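Ticket: Trilcombe hand, wrist cam policy, grasp success dropped
Status: open
Component: training / eval
Opened by: Geert Van Acker

Retrained overnight on the February set, 400 demos, same config as before. Eval this morning: 31 of 50. Old checkpoint on the same objects gets 9 more than that. Not noise, ran it twice.

Checked so far:
- joint offsets, fine
- action normalization, recomputed, no change
- Galeck loader, frame order ok
- learning rate same as the old run

Failures look alike. Hand comes in at a good height, then closes early. Fingers are fine, thumb goes first. Worse when the wrist is rolled over and the room ends up sideways in the view. My guess is the policy is reading the background, ceiling lights mostly, insted of the fingertips. Frame from the wrist cam, fingers along the top, thumb in from the right:

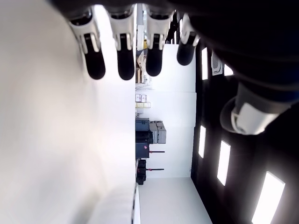 Kováčik: did you mask anything outside the hand before training? The Rodus runs had the same early close and it went away with random crops plus a roll of up to 90 degrees on the input. Would try that before touching the demos. Also check if the timestamps on thumb and fingers line up, ours were one step off for weeks.

Geert: no masking, no roll. Only color jitter. Will add both but seperately, otherwise can't tell which one did it. Timestamps next.

Update 14:20. Thumb and fingers line up, so not that. Crop run started, roll run queued behind it. Same seed, same 50 trials for each. Leaving the old checkpoint on the eval machine, pls don't overwrite.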